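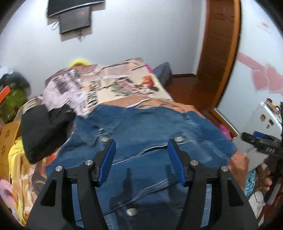
Two hand-held grippers, and one denim garment waiting on the bed.

How Do You Shop for a Robot Helper?

Say you want a robot that can put away clothes. Great idea! I want one too. But before anybody builds it, somebody has to sit down with a pencil and work out what to buy, and that's the part I like best (yes, really - I am the kind of person who reads catalogs for fun).

Let's plan one together. Pretend our budget is 1,000 dollars.

Start with the job

The first thing I write on my list is never a robot part. It's the job. Ours is "pick up clothes from a bed." Now think about what clothes are like. A block keeps its shape when you grab it. A shirt flops, and denim is thick and has buttons and seams to get past. Dark clothes lying next to other dark clothes can be tricky too, when you have to tell where one stops and the other begins.

So we need fingers that can pinch cloth and hang on. Look at the blue pads on the ends of the black fingers. They have ridges on them, a bit like the bottom of your sneaker. Ridges can help with grip, so "ridged pads" goes on our list!

Do we need the whole robot?

A robot arm with motors in every joint costs a lot, way more than our budget. A hand-held gripper is only the hand part, and a person does the job of the arm. You hold it, you reach, you squeeze the cloth. A camera on the gripper can record the whole thing, and later a computer can study those recordings to learn how the job is done. That means we can get going now and save up for the arm.

I made up a shopping page from a pretend store called Vuton, with pretend prices, so we can practice:

Hand-held grippers: 2, at 350 dollars each
Spare pads: 70 dollars
Clothes to practice on: free, check your closet

Two grippers cost 700 dollars. Add the pads and we're at 770. Take that away from 1,000 and we have 230 dollars left. Don't spend it yet!

Why buy two?

Try this at home. Put one hand behind your back and fold a jacket. I tried it and ended up with something like a squashed taco. Lots of clothes jobs go better with one hand for each side, so I'd rather buy two plain grippers than one fancy one.

The sneaky costs

Pads rub against cloth all day long, and rubbing wears things down. Batteries need charging. Recordings fill up computer space. When I planned my first project, which I named Handska, I forgot every bit of that and had to wait until May to buy spares. Our 230 dollars is for the sneaky stuff.

Your turn

Pick a job you'd like help with, then write down 3 things:

What does the helper have to touch?
What kind of hand would it need?
What might wear out first?

Put a price next to each part (ask a grown-up to help you look some up) and add them all up. If it comes out too high, cross something off and try again. I usually go through a lot of erasers.

Recent Posts
What's Inside a Battery Pack?
Saving Up for the Tosthorpe Robot Fair
Motors Big and Small
Ask Me Anything: Why Do Wheels Squeak?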